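Washing and sorting finds at the kitchen table

When our survey above Somden finished in November, we had 23 bags of surface pottery and no laboratory. The washing was done in my kitchen. Some advice for people in the same situation.

Use lukewarm water and a soft toothbrush. Brush along the break and never over painted decoration. Keep one bag in the bowl at a time, with its label beside it.

Do not pour the dirty water in the sink. The clay will sit in the pipe. Let it settle overnight in a bucket, then empty it in the garden.

Bone and metal must stay dry. Madalena Tavares cleans them only with a wooden stick and a dry brush.
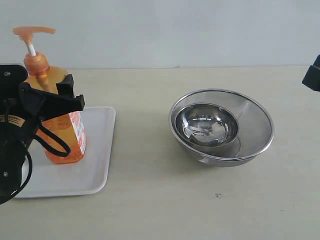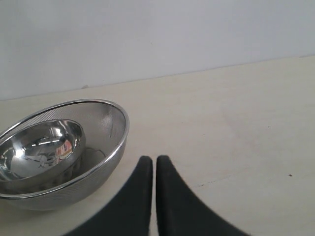
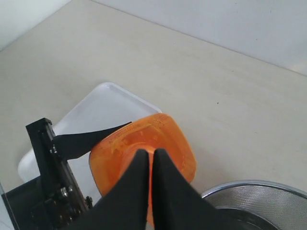
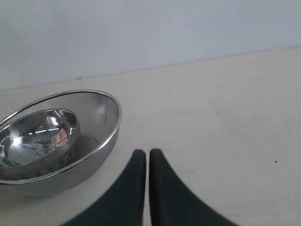

An orange pump bottle on a white tray is in the first picture, a mesh strainer in the second.

Dry the sherds slowly on newspaper, away from the radiator, for two days at least. If you close the bag too early, mold will come — and it eats the paper label first.

Write the numbers in pencil. We had 1,096 sherds, and the ones marked by Bastien Besnard with a felt pen had to be done again. Store the heavy pieces at the bottom of the box.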